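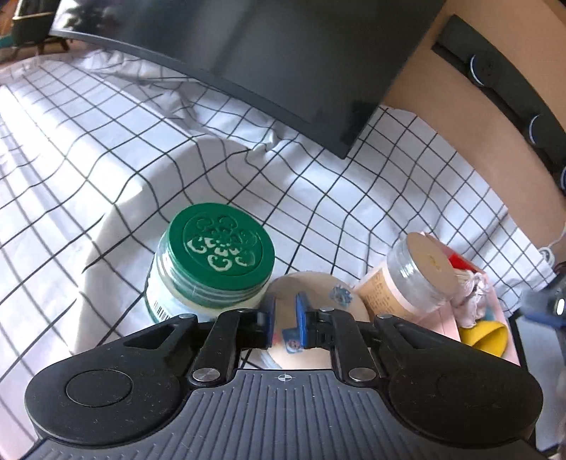

Search datasets Go Clear

Home Browse Upload Docs Sign in

# Halliday Lost Property Descriptions

3,617 short texts in which people try to describe something they no longer have.

## What is in it

Halliday is a regional bus company with a lost property desk and a web form. The form has one large box labeled "Describe your item." This dataset is the contents of that box, cleaned up, along with what the desk wrote down when a matching item was handed in, in cases where one was.

The texts run from one word ("umbrella") to 1,027 words, the longest being a very thorough account of a cardigan. The cardigan was not found.

## Files

- `claims.csv`: one row per claim
- `desk_notes.csv`: one row per item logged by the desk
- `matches.csv`: pairs of IDs, claim to item
- `labels.txt`: the 45 item categories, one per line

## Columns in claims.csv

- `claim_id`: integer, has gaps, please don't email about the gaps
- `text`: what the person wrote, with personal details removed
- `category`: chosen by an annotator from `labels.txt`
- `route`: bus route as given by the claimant, which is sometimes a train
- `tone`: one of calm, worried, cross, resigned
- `has_match`: yes or no

The `tone` column was Tayla Tomoana's idea and the rest of us were against it. It is now the only column anyone asks for.

## How it was made

Saskia Ngata exported the claims from Drurnora, the ticketing system the desk used until it was replaced by Vemo. Drurnora exports dates as text, in two orders, depending on which computer the clerk was sitting at. After a week of trying to tell them apart we dropped the date column.

Names, phone numbers, addresses and card numbers were replaced with tags such as `[NAME]` and `[PHONE]`. A script did the first pass and Nikau Sheehan read everything after it. The script was convinced that "Navy" was a surname, so if you find a `[NAME] blue raincoat` that slipped through, open an issue and we'll put the color back.

Two annotators labeled each claim. They agreed on category most of the time and on tone a good deal less. The main dispute was over where cross ends and resigned begins. When they split, Sânziana Vasiliu decided, and her decisions are final in the sense that we only kept hers.

## Suggested split

Use the first 2,000 rows for training and the rest for whatever you like. The rows were shuffled once, with a fixed seed, before release. Shuffling them again is harmless but makes your numbers hard to compare with anyone else's.

## Known problems

- Spelling is left as typed. There are a great many ways to spell "beige."
- Gloves are counted as a single item whether one or two were lost. Claimants rarely say, and the desk never did.
- The category `other` is too big. Splitting it produced `other (soft)` and `other (hard)`, and we put it back.
- A few claims are complaints about the bus. They are labeled `not an item`.
- `has_match` means the desk thought two things were the same thing. It does not mean the owner agreed, or came to get it.
- Desk notes are brief. "Bag, bad" appears more than once.

## What it's good for

Matching vague text to other vague text, mostly. People have also used it to study how color words get used from memory, and one class used it for a spelling correction exercise that went on longer than planned.

Please don't use it to try to work out who any of the claimants are. Please also don't use it to find your own umbrella.

## Changes

- 1.2: fixed line endings in `desk_notes.csv`
- 1.1, 23rd September: `purse` and `handbag` merged after a long thread, now locked
- 1.0: first release, with the wrong README

## Contact

Beverley Mudgway looks after the files and answers issues in the order she feels like. Attach the `claim_id` if you have one.

Recently updated

Liruvo Street Sign Spellings
Parish Newsletter Headlines, cleaned
Recipe Substitutions (small)
Halliday Timetable Footnotes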